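Home | Projects | Music Studies | Library | Students | Contact

02/03/2024
By Shirin Sadeghi

Listening to a Private Press Collection: Project Report

For this project I listened to records which a small town paid for by itself. They were made by church groups, school choirs and dance bands, usually in very small pressings, and sold after concerts. My question was simple. When there is almost no written information about a record, how much can a listener learn from the sound, the sleeve and the label?

The records come from the Bekent collection, which was left to our department library. The list has 3128 entries, and 2089 of them are long-playing albums. The rest are singles and a few tapes. I could not listen to everything, so my supervisor, Frida Grímsdóttir, advised me to stay with one label. I chose Druturard, a custom label which pressed for anyone who could pay. Its smallest order, according to a price sheet inside one sleeve, was 400 copies.

Method

I listened to each album two times. The first time I did not read the sleeve. I wrote down the instruments I could hear, the language, the kind of song and my guess for the year. The second time I had the sleeve in my hand and I corrected my notes in a different color. Gadisa Berhe did the same with a part of the records, and we compared our papers only at the end.
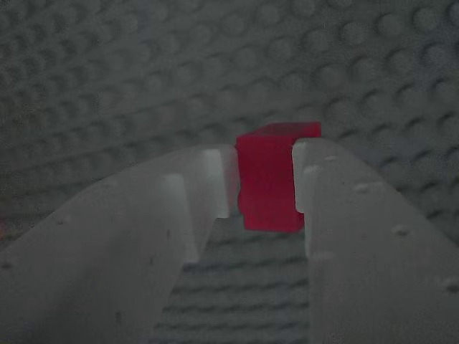 What I heard

The largest part of the Druturard albums is religious music, but the style is not always what the sleeve promises. One record by the Skinalel Family Singers has a church on the front and begins with four songs that are almost dance music, with accordion and a very dry snare drum. Side 2 is slower, with organ and close harmony. I liked side 2 more. Gadisa preferred the first side and wrote "best drummer on the label" in his notes.

Another album is by a guitar player who is called only Eyvindsson on the cover. No first name is given and no other musicians are named, although I can clearly hear a bass and, on the last song, a second voice. The playing is careful and a little stiff. The last song is much freer than the others, and I think it was recorded in another room, for the echo is longer and the guitar is farther from the microphone.

The school records were the most difficult. The singing is often out of tune and the sound is thin. But they have spoken introductions, and from these I got more names and places than from all the sleeves together.

Dating the records

My guesses for the year were usually too early. I think the reason is the equipment. A small studio kept its old microphones and tape machines for a long time, and so a later record can sound like an older one. Gadisa made the same mistake. The numbers scratched near the label helped us more, when we could read them. Sumaiya Ekanayake from the library showed me how to hold the record under a low lamp – before that I had missed many of them.

Problems

Some discs were too worn for the second listening. Two albums were in the wrong sleeves, and I noticed this in January, after my notes were already typed. I had to do these again. I also have no training in brass instruments, so "trumpet" in my notes can sometimes mean cornet.

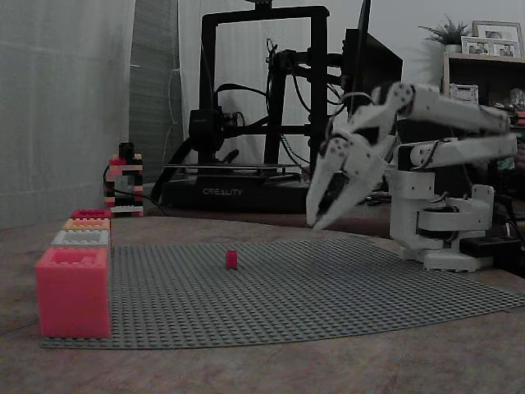
Small red brick on a gray baseplate, with a row of open boxes along one edge.

Further work

Bohdan Kushnir will continue with the singles next term. I have given him my listening sheets and a list of the albums where the two of us did not agree about the instruments. I would ask him to write down the scratched numbers first and to listen afterwards. It would also be useful to find somebody who sang on one of the school records.

Contact: Music Studies project office | © 2024 Music Studies | Back to top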